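Small particles, long waiting: a note from our reading group

In May our group in Dirkville read about nanoparticles which carry medicine directly to a tumour. I want to share what stayed with me, for the members who could not come.

The idea is easy to say. A drug is closed inside a very small shell, and the shell opens only where the tissue is more acid than usual. The healthy cells should receive less of the poison. We compared two papers, and both worked with mice, so we must be careful with our hopes.

The Cuervo review was the more useful for me. Its authors collected 1,781 reports and kept only 114 of them, the ones where somebody had measured how much of the drug arrived in the tumour. In most cases it was a small part. The liver takes the rest — it does its job and cleans the blood.

Some members found this sad. I think it is good to know it, and the newer shells, with a softer surface, seem to stay longer in the blood.

The texts are in the Plodby folder. Please read the chapter on the kidneys before our next meeting, which starts at 7 pm as always.
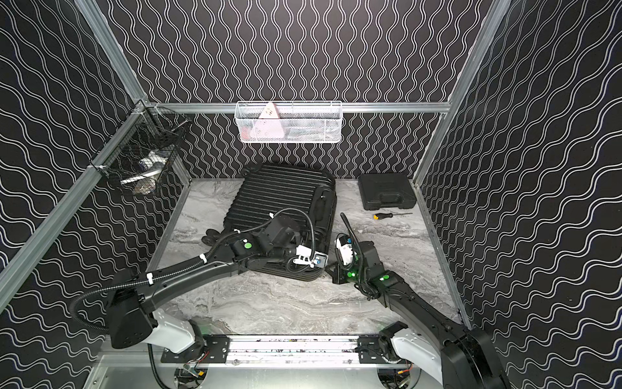
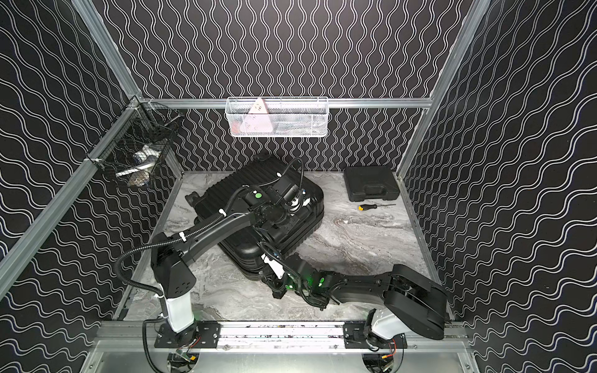
Written for the Cudemau Newsletter by the reading group secretary
May

If you want the paper version of the review, write to us and we will post it to you.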